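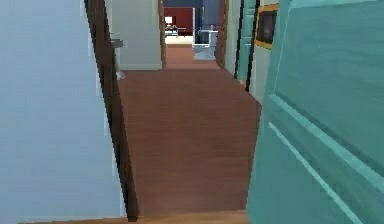
My mother began to write her memoir in November, in the same month she stopped answering the telephone. I learned about it from my brother King-fai Chien, who received the first chapter in an envelope with too many stamps. I received nothing. I waited two weeks and then I called him again.

"What is in it?" I asked.

"The Gulico factory," he said. "The soup. The time you fell in the canal."

"I never fell in the canal."

"In the book you fall in the canal."

I should say that in our family I am the one who reads. I have worked for many years for Cendthorpe, a small publisher of cookbooks and of memoirs by people who were never famous. I correct the commas. When I was a girl I corrected the commas in my mother's shopping lists, and she remembered this, and later I understood that she was afraid of my pencil. But in November I only thought that she preferred my brother.

I drove to her house in Zapata without telling her. She opened the door with ink on her chin and did not look surprised. She went back to the kitchen table, where she had her papers under a bag of rice so they would not fly away when the fan was on.

"It is not finished," she said.

"How many pages?"

"97. I want 100. A book with 97 pages looks like somebody died."

I asked if I could read it. She said that I could read it if I sat in the other room and if I did not make any sounds. When I read, she told me, I make a small sound with my tongue at every mistake, and my father used to make the same sound at the television.

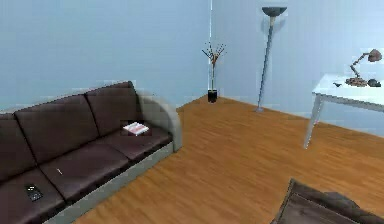

The first chapter was about her wedding, and it was funny, which I did not expect. My mother is not a funny person at dinner. On paper she described how my father's uncle gave a speech so long that the ice melted and the fish came back to the temperature of life. She described the dress, borrowed from a cousin who was much wider, and how she walked very slowly because of the pins. I put the finished pages on the gray armrest, one on top of the other, and sat well back against the brown cushions so that she could not see my face from the kitchen. I had no pencil with me. I kept my tongue behind my teeth.

In the second chapter she worked at Gulico, where she put labels on jars for 40 years. I knew this, of course. I did not know that she had once put a whole afternoon of labels upside down because the foreman had insulted her friend, and that the jars went to the shops like this, and that people bought them. "Maybe they stood on their heads to eat," she wrote. There should have been a comma somewhere in that paragraph. I could not decide where.

Then I came to the canal.

She had written it in five pages, more than the wedding. I was six years old. I wore yellow shoes. I leaned over to see a dog on a boat, and I fell without any noise, like a coin into a pocket. My mother went in after me with her purse on her arm. When she had pulled me out I was very angry, and I told her that she had frightened the dog.

I read it twice. After that I walked into the kitchen with the pages in my hand.

"This was not me," I said. "This was King-fai."

"No."

"He is the one who cannot swim. He is the one who is afraid of dogs."

"He is afraid of dogs because he was on the bank and saw his sister go under the water," said my mother. "You were not afraid of anything. You asked for noodles."
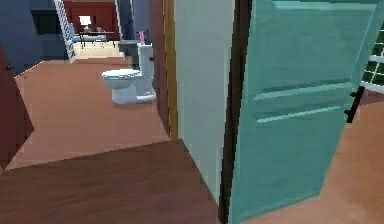 I told her that a person would remember such a thing. She answered that a person remembers what she has told many times, and that we had never told this one, because my father could not hear it without leaving the table. So it had stayed with her. She had carried it alone all these years, she said, and it was getting heavy, and her handwriting was getting worse, and that was the whole reason for the book.

"And why did you send it to him first?"

"To check the facts," she said. "From you I wanted something else."

"What?"

She moved the bag of rice a little to the left. "I wanted you to laugh," she said. "But you came in with your coat still on."

I took off my coat. We cooked, and while the water was heating she read me the part with the melted ice again, aloud, doing the voice of the uncle. I laughed so much that I had to hold the edge of the sink. She wrote something on the back of an envelope and would not show it to me.

At the end of the winter I typed the manuscript myself, at night, and brought it to work in a plain folder with only her name on it. I changed eleven commas. I left the canal exactly as it was.

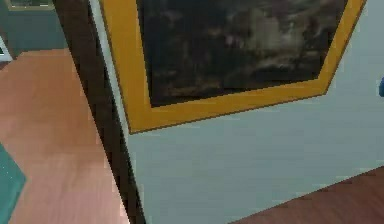 Ming-te Poon kept the folder for a weekend and then said that the wedding was too long, that the jars were perfect, and that there was one small problem with the little girl. Would a child who had almost drowned really talk about the dog? It seemed invented. Perhaps she could cry instead, as a reader would expect.

"She did not cry," I said. "She asked for noodles."

"Is that in the text?"

It was not. My mother had said it in the kitchen, but she had never written it down. I called her that evening, and for the first time since the fall she answered on the second ring. I told her we needed the noodles.

"How long should it be?" she asked.

I said as long as she liked. I could hear that she was already looking for her pen.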